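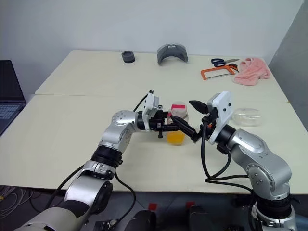
Evening and part-time courses at Trorden College: your questions

Last updated January 22, 2018

Who can apply?
Anyone aged 19 or over who lives in the Flodau district. You do not need any earlier qualifications for the introductory courses. For the second-level courses we ask for a pass in the first level or a short talk with the course tutor.

How much does a course cost?
The full fee is £559 for the year, paid at enrolment or in 7 equal instalments. Exam entry is included. Books are not, although the library keeps copies of most set texts. 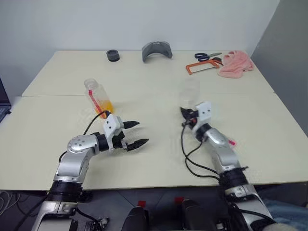 If you receive certain benefits you may pay a reduced fee of £60. Bring proof dated within the last three months. We cannot refund the difference later if you forget it – please ask before you pay.

Can my employer pay?
Yes. Give us a letter or purchase order on headed paper and we will invoice them directly. If your employer does not pay, the fee falls to you.

I left school a long time ago. Will I cope?
Most of our evening students have been out of education for years. Study skills sessions in writing and basic maths are free to everyone enrolled, and you can join at any point in the term.

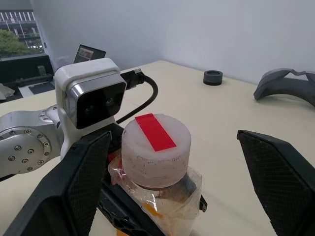 How much homework is there?
Expect three to four hours a week outside class, more before an assessment. Tutors set deadlines at the start of each term.

What if I miss a class?
Email your tutor beforehand if you can. Notes go on the student site, but attendance below the level in your learning agreement can affect your exam entry.

When can I visit?
The next open evening is in March, in the Brilness building. Tutors from every subject will be there and you can enrol on the night.

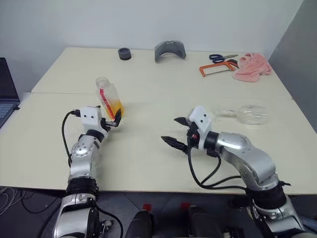 Two robot arms at a table, one with its gripper against a clear plastic bottle.

Who do I contact?
For fees and benefits, ask for Evanthia Bakalis in student finance. For course advice, ask for Brunello Sorrentino at the main desk.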